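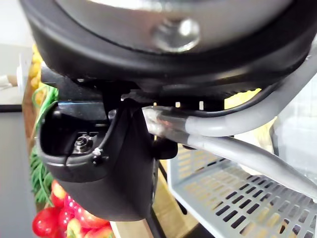

Teaching a robot by remote control asks a person to see the work from the machine's side, and at the Gomstead training hall that is the first thing new operators have to learn. The operator wears a headset and holds a controller in each hand; the arms follow. Much of what reaches the headset from the wrist is the machine itself. The black housing takes up the top of the view, grey cables curve away to the right, and the strawberries and the slotted basket have to be made out in the space that is left. Operators are asked to spend their first session simply moving the arms over the produce until they can judge distances without leaning forward in their chairs.

We use cookies to remember your reading preferences. Accept | Manage settings

The hall is run by the Koskela Institute and is fitted out as a small greengrocer's, with wooden trays at counter height and enough floor in front of them for a robot to turn. The task set this winter is a plain one. The robot must choose a named vegetable, place it in a shopping basket and take hold of the basket by its handle. A complete run from start to finish is called a demonstration, and the Institute had recorded 1,682 of them by 2026-02-07. Of these, 489 were set aside after review and will not be used for teaching.

Şükran Kılıçarslan, who leads the operator programme, is firm that a slow demonstration is not a poor one. "We set a run aside when the operator hesitates and then corrects in a way that we would not want repeated," she said. "A steady pace does no harm. A hand that wanders does, and the robot will learn the wandering along with everything else."

Handles receive a good deal of attention in the training notes. Operators are told to bring the fingers round the bar low down, close to the goods, and to keep the other hand open and clear of the basket while they do so. A cabbage lying with its leaves towards the hand leaves little room for error. 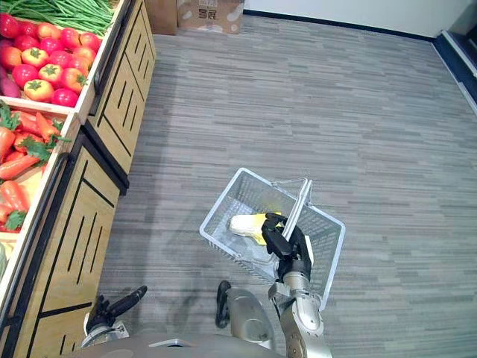 Forty hours before the first recording

New operators complete 40 hours of practice before any of their work is kept. The course was drawn up with Rusar, a firm that had previously trained crane drivers, and it borrows from that trade the habit of saying each movement aloud before making it. Trainees work in sessions of no more than 3 hours, with a break for the eyes and wrists.

The Institute also teaches by hand, in the older manner. With the motors slackened, an instructor takes the arm at the forearm and leads it through the movement while the joints record their positions. This gives a smooth path into a deep tray, and trainees find it easier on the first day. It is less useful where both arms must work together: one person cannot comfortably guide a hand above the cabbages and, at the same moment, steady a basket with the other.
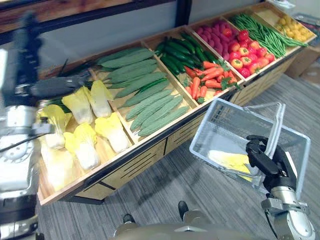
For that reason two-armed work is now taught almost entirely by remote control, and hand guiding is kept for correcting single movements. Ms Kılıçarslan expects the balance to stay as it is while the present arms are in use.

A second hall, at Plelitska, will open to trainees later in February. Its trays will be set lower and its aisle made narrower, so that the demonstrations from the two sites differ in ways a real shop might. Operators from Gomstead will take the first shifts there.

Related articles
Learning to let go: how robots are taught to release an object
Crane cabs and headsets: the Rusar method
What makes a demonstration worth keeping

Comments (3)

M. Fairlie
I trained on loading cranes and we did have to call every movement. Felt daft for a week, then I couldn't work without it.

greenhouse_bett
Does the robot have to be shown each vegetable separately? A cucumber and a cabbage are very different things to pick up.

T. Oram
Would like to know more about the runs that were rejected. Are they kept anywhere, or deleted?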